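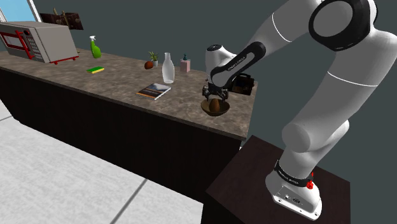
Section 4: Oiling your worktop for the first time

I wrote this part after doing my own kitchen with the Hosel oil kit, so you get my mistakes as well as the proper method. Set aside an evening, and don't plan on cooking supper!

1. Clear everything off and wipe the wood down with a barely damp cloth. Leave it for 2 hours before you touch it again.

2. Sand along the grain with the 400 grit sheet from the kit. Go gently near the sink cut-out — I pressed too hard on mine and Gobnait Doherty still points it out when she comes round.

3. Hoover up the dust, then go over it with a dry cloth. Do the wall edge too, where it all collects.

4. Shake the tin, pour a small puddle (a tablespoon does plenty) and spread it thinly with the lint-free pad. I work in patches as wide as my arm.

5. Wait 20 minutes and wipe off whatever is still sitting on top. If it feels tacky the next morning, you left too much on. Rub it back with a splash of fresh oil and a clean rag.

6. Repeat until you've got four thin coats, leaving each one overnight.

Caution: oily rags can catch fire by themselves. Lay them flat outdoors to dry, or soak them in water, before they go in the bin.

Note: one tin did roughly 85 per cent of my worktops, so buy a second if yours go round a corner. Keep hot pans off for a week after the last coat. Cleaning day to day is in Section 5.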